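Chapter 2
Work Surfaces and Enclosures

A bench is chosen for the work that will be done on it. Before any tools are bought, the surface, its edges and the walls around it should be settled, as these are hard to change later. This chapter deals with pale tabletops closed in on three sides.
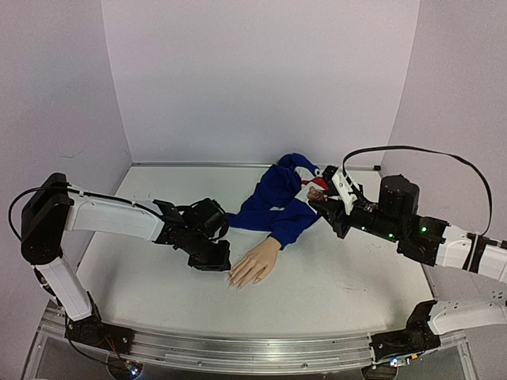
Hanne Nurmi would start with the corners – dust settles where two walls meet, she argues, and a plain smooth wall is quicker to wipe than a textured one. The workshop at Pomham was refitted on this principle in 2016.

Light surfaces show scuffs early. Faint marks do little harm, but a deep scratch will hold dirt and should be filled. A metal trim along the base of the back wall covers the joint with the tabletop. Section 2.1 begins with the choice of surface.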